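Home | Forums | New Posts | Members | Search

Home Office > Desks and Furniture

White desk tops: marks, cleaning, worth it?
Started by pelham_desk, 31/05/2023

pelham_desk wrote:
I'm replacing my old oak desk and the two I can afford are both white. One is the Zatum, the other is the Braser, which costs a bit more and is 51 inches wide. My worry is stains. I drink a lot of coffee and I write with gel pens. Anyone had a white top for more than a year?

kilnroad wrote:
Had mine 5 years, matte white, used every workday. Coffee wipes off if you get to it the same day. Ink is another matter. I have one blue line near the back that I've given up on.
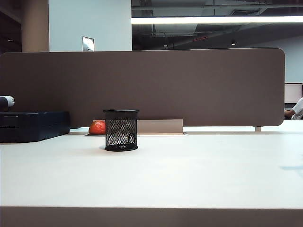 I wipe it down on Fridays with dish soap and warm water, then a dry towel. Don't use the scrubby side of the sponge. It leaves shiny patches on a matte finish and they don't come out.

ottobin wrote:
Going to disagree. I had a white desk and sold it in December. Every crumb shows, and sleeve buttons leave gray marks along the front edge. Get the oak again or go with a mid gray. Also check the return policy on the Braser, mine was 17 days and they counted the day it shipped.

kilnroad wrote:
Gray marks from buttons come off with a pencil eraser. Crumbs show on gray too.

ottobin wrote:
Not as much they don't.

marrow52 wrote:
I'm with kilnroad on this one. We have white tables at work and they get far more abuse than a home desk. 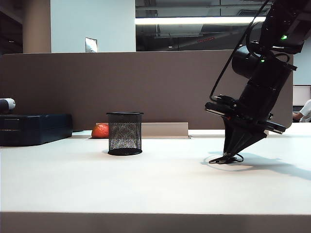
For ink, put rubbing alcohol on a cotton pad, press for a few seconds, then lift. Don't rub it around. Try it on the underside first, because the cheaper tops can go cloudy. I used Goltex cleaner before that and it left a film.

pelham_desk wrote:
Thanks. Would a desk pad solve most of this? The Barta felt one is on sale.

ottobin wrote:
Felt holds coffee. Get a vinyl one.

kilnroad wrote:
Agree with ottobin there. And move the pad now and then or the top yellows around it if you're by a window.

pelham_desk wrote:
OK, Zatum and a vinyl pad. Will report back.

Related threads
Oak top sanded with 600 grit, now what?
Standing desk wobbles at full height
Best way to hide a power strip
Felt or vinyl desk pads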